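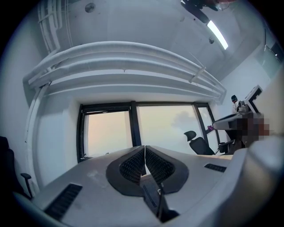 Three prices for one coffee

When I moved to Drelness I had a habit from my old job, which was to write down prices. I worked for a small office that prepared reports about retail markets, and we visited shops with paper forms. After I left, I kept the habit only for coffee, since I drink a lot of it and since I pass the Guerra café every morning. My notebook from the first year is still in the kitchen drawer, with stains on most pages.

I want to write about menu prices and why they stay the same for so long. In the textbooks this is called price stickiness. The usual explanation is that changing a price has a cost. You must print a new menu, you must tell the staff, and the customers may be angry. When I was a student I accepted this without thinking too much, although it seemed to me that printing a menu is very cheap.

At Guerra the small coffee kept one price for 14 months. During that time the owner changed his supplier of beans and his rent went up. I know about the rent because he told everybody. When the price finally moved, it moved by a big step, and the size of the cup changed in the same week. So which number should I write in my notebook? If I write only the price on the board, I see a long quiet line and then a jump. If I calculate the price for the same quantity of coffee, the jump is bigger.

My friend Nikola Petkov, with whom I studied, thinks I worry too much about the cup. He says a customer buys "a coffee" and does not buy milliliters, and that if people do not notice the smaller cup then for them nothing has changed. I don't agree with him. A person who finishes the cup and is still thirsty has noticed something, even if he cannot name it. We had a long discussion over this by e-mail and it ended without a winner.

Then there is the third price. Guerra has a paper card with stamps, and after enough stamps you get one coffee free. In the spring the card became longer -- more stamps for the same free cup. The price on the board did not move at all. For a tourist who comes once, the coffee costs the same as before. For me, who comes each morning, it is more expensive. I believe many changes of prices happen in this quiet way, and a person who collects only the numbers from the board will miss them. He will then conclude that prices are very sticky, more than they really are.

I tried to look at this in a more serious way. Panagiotis Delić, my former boss, still has the old files from Bakum, where we had a project with cafés and bakeries. He was kind and sent me the table, with the names of the shops removed. It has a little more than 3000 rows, and after I removed the rows with a missing size or an impossible price, 1617 were left. This is a big loss and I am not happy with it. The missing sizes are probably not an accident. A shop that changes its sizes often may also be a shop where the collector gave up and left the field empty. If that is the case, my clean table has too many calm shops in it, and my result is too calm also.

With this warning, what I found is simple. When I use the board price, a typical item stays unchanged for most of the year. When I use the price per gram, the periods without change become shorter, mostly for bakery products and much less for drinks. Bread rolls are the champions of quiet change. I could not do anything about the loyalty cards, as we had no question for them on the form. It was my form, I wrote it myself, so I can only complain to myself.

I made the calculation in Anik, which is old and slow on my computer, but I know where all the buttons are. A reader wrote to me last time that I should learn something modern. He is right and I will probably not do it this winter.

One more thing about the cost of printing a menu. I asked the owner at Guerra why he waited so long. He said the printing is nothing, he does it at home. What he does not like is the first week, when each regular customer stops at the counter, looks at the board and makes a face. He would like to have this week only once a year, and if possible in January when fewer people come. I don't know how to put a face at the counter into an equation, but some people have written papers about customers and fairness and I have begun to read them. If you know a good one that is not too heavy on mathematics, please leave me the title in the comments.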